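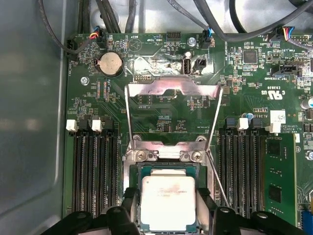
Server repair nights are back at the Vanmont workshop this September!

I've been looking forward to this all summer — old servers, opened up on the bench, and you get to learn how a processor goes in its socket without bending anything. Coppens has passed on 19 retired machines, and we'd love to get them running again for the schools out in Plurkadau. Memory is still short, so if you have spare modules in a drawer (green ones, dusty ones, whatever!), bring them along. Doors open at 7 p.m., 2 people to a machine, and beginners are very welcome. Sign up at the Stosholm library desk.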